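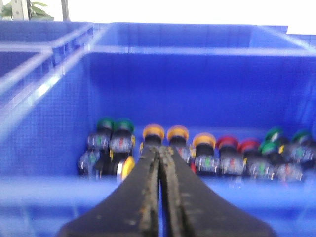

Slide 1: Coloured buttons in a blue bin.

September 2026
Ruba Saab

Speaker notes, "Why the lift ignores you"

Start without hello. Ask who pressed the lift button downstairs when it was already lit. Wait. Most hands go up, the rest are lying.

My subject is the button that does nothing, or does something other than what you think, and why we keep pressing it anyway. I have spent 16 years writing instructions for people who will not read them, so I come to this with a grudge.

Slide 2. The Clurkside crossing. I lived beside it for six years. You pressed, the WAIT sign lit up, and the lights changed when the timer said so. In February the council put a notice on the pole explaining this. People read the notice, then pressed. I did too. I had a bus to catch.

(Pause for the laugh. If no laugh, carry on as if none was wanted.)

Slide 3. Office thermostats. Tell the Grumden story: two floors, one dial, and the dial wired to nothing after the refit. Complaints about the cold dropped. When the dial was taken off the wall they came back, with a petition. Do not name the facilities manager, he is in row two.

Slide 4. The close-door button. Keep this short, somebody always knows a lift engineer. Some work, some work only with a key, some work after a delay long enough for the doors to have closed by themselves.

Slide 5. What we want from a press. A click, a light, a bit of travel under the thumb. The Gisler ticket machine has a flat glass panel and no sound, and I have watched a grown man hit it 10 times and buy a return to somewhere he had never heard of. Mention that he was my brother only if the room is warm.

Slide 6. So is a dead button a lie? I say yes, a small one, and I would still leave the crossing alone. Expect an argument from the Gironus table. Let them have it, but take the microphone back before coffee.

Questions. If there are none, ask about the hand dryer.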